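How to beat the Foundry levels in Kokitz (without burning all your hints)

Got a bunch of messages on this so writing it up quick before work. Covers the Foundry set only, all 20 boards. Switch and PC play the same, buttons below are for a regular pad.

Before you start

Turn off Auto-Drop. Options, then Play, second page. It's on by default and it will ruin you from board 7 on. Turn ghost outline ON while you're in there.

Also finish the tutorial for the heavy tile if you skipped it. The Foundry assumes you know it.

Step 1. Read the tray first

Don't touch anything for the first couple seconds. Timer doesn't start until your first move. Look at the tray, find the heavies (dark border), and figure out where they land. Heavies fall through one layer of glass. Lights don't. Thats basically the whole set.

Step 2. Build from the left

The vent is always on the right side. Anything you stack under it gets pushed up when it fires, and you lose your chain. So left wall first, two columns wide, then work across. Leave the vent column open as long as you can stand it.

Step 3. Hold, don't swap

L1 holds a tile. R1 swaps it with the next one. Swapping resets your chain counter, holding doesn't. I played half the game before I noticed. Hold a heavy early and sit on it.

Step 4. Chain on the vent

Wait for the hiss. Drop your held heavy right after it, not during. If you're early it bounces and you get nothing. Late is fine, you've got more room than it feels like. 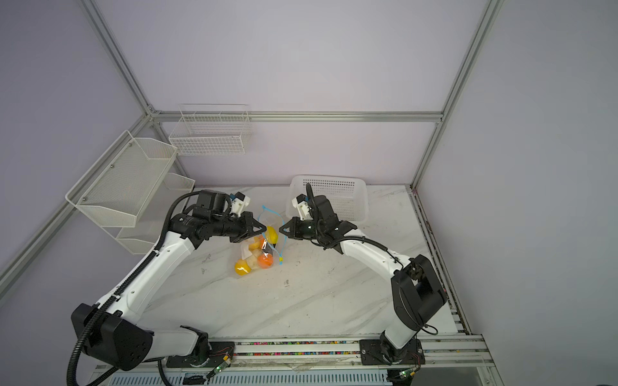 A chain of 2 is enough to clear most of the early boards. Later ones want more, so set up the bottom row before you fire anything. If the bottom row is a mess just restart, hold Select. Restarts are free and don't count against your rank.

Step 5. The Gendel board

The last one, named after the boss. Two vents, left side too, so step 2 goes out the window. Build in the middle. Dalia Belkadi posted a route on the Zenier forum that skips the second glass layer completly and it still works after the November patch. Use that one.

Stuck?

Tiles won't fall: check for glass you can't see behind the score box. Move the box in Options.

Vent fires at weird times: turn off vsync, PC only.

Rank stuck at silver: you used a hint. Even one caps it.

Ice set next, probably Monday.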